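4.2 Backer expectations and the stretch goal

Trosell, a folklore adventure game by the two-person studio Vundness, drew 1,866 backers. Our interest lies in the 200 who wrote comments, and in the 80 who went on writing them after the funding closed, mostly to ask where their map was. 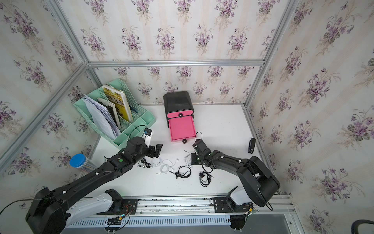 Figure 2. File organizer with papers and books on a white tabletop.

Nigatu's coding scheme sorts comments into praise, questions and grievances. It has no category for praise used as a grievance ("Lovely trolls, any news on shipping?"), so we added one, and it promptly became the largest.
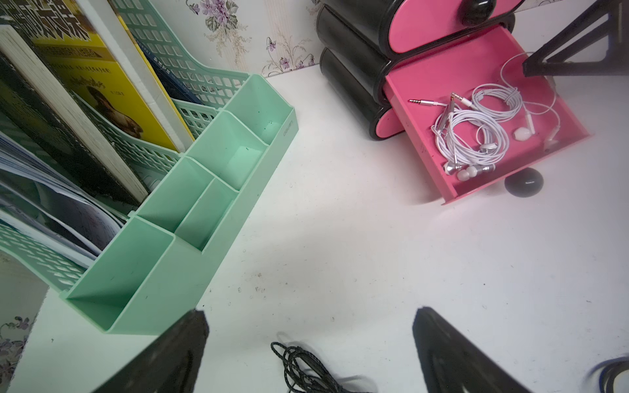

Backers of Belay, the studio's earlier climbing game, were gentler. They had been promised very little and received most of it. Wornier promised a full orchestra and a cookbook, and its comment section is best read in small doses.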